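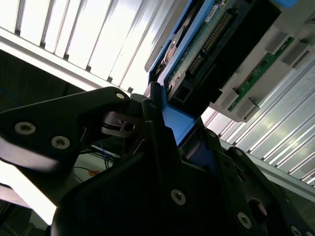
Treka teaches robots to swap server drives by hand

3 min read

Treka has opened a training room where data centre technicians show a robot how to change a hard drive, either by guiding the arm themselves or by driving it from a desk in the next room. The company expects the first trained system to start work at Zisex, a hosting provider, in December.

The task sounds small. A drive sits in a plastic caddy, the caddy slides into a bay, and the connector at the back has to meet its socket squarely. Technicians do it by feel, and Treka's engineers found it hard to write that feel down as code.

"We stopped trying to describe it and asked the people who do the job to show us," said Eyerusalem Abera, head of robot training at Treka. "They take hold of the arm and do it the way they always do. The arm records the path, and a small camera at the wrist records what the gripper sees."

Technicians work in sessions of 13 demonstrations, then take a break. For tight racks where there is no room to stand beside the arm, they use a pair of hand controllers and watch the wrist camera on a screen. Treka plans to collect 1000 demonstrations before the system is handed over — failed attempts are kept and labelled as well.

Henok Negash, a technician at Zisex, is one of eight people taking part. "The first day I pulled too hard, same as everyone," he said. "With the controllers you have to look for the angle. After a while you go slower and it gets easier."

The software that learns from the recordings is called Dasa. It will handle removal and insertion only. Choosing which drive to replace stays with Zisex staff, and a technician must approve each job before the arm moves.

Treka will show the system to customers on Wednesday. Places can be booked through Nuria Workneh in the Treka press office.

4 shares
0 comments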